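4.2 Finger pads on thin film packaging

We compared two pad materials on the same hand-held gripper, using packaged snacks and a clear plastic tray set out on a bed. Pad A is the stock silicone part from Wivico. Pad B is a softer compound cast by Prakitico. A quilt gives under load, so the operator cannot press down on a packet as on a tabletop. Each pad was used for 30 attempts per item. Figure 3 shows the approach to a packet of crackers (a) and a wider view of the snacks and the tray (b).

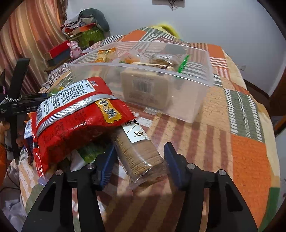 Does a softer pad hold thin film better? It depends on how full the packet is: Pad B slipped less on tightly filled packets, and the two pads were even on slack ones.

Most failures came in the first moments of closing, when film slid over the contents before the pad reached anything solid. Slowing the closing speed helped with both pads – more so with Pad A. Raising the grip force did not, and at the highest setting it crushed crackers in 20 attempts. The full log holds 1,125 closures, including practice runs, and we left the practice runs out of the comparison.

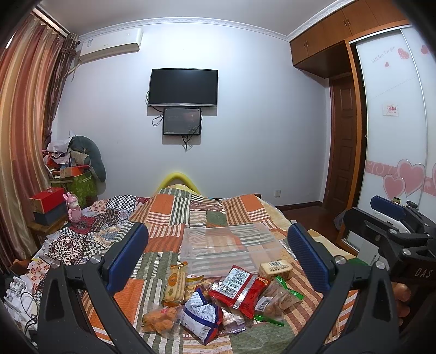
Dinesh Bhattacharjee and Unai Barroso
Brekke Manipulation Group

Figure 3. Hand-held grippers with blue finger pads and packaged snacks on a quilt. (a) Clear packet of crackers between the pads. (b) Snacks and tray between the open fingers.

Pad wear was checked after every 20 closures. Neither pad had to be replaced.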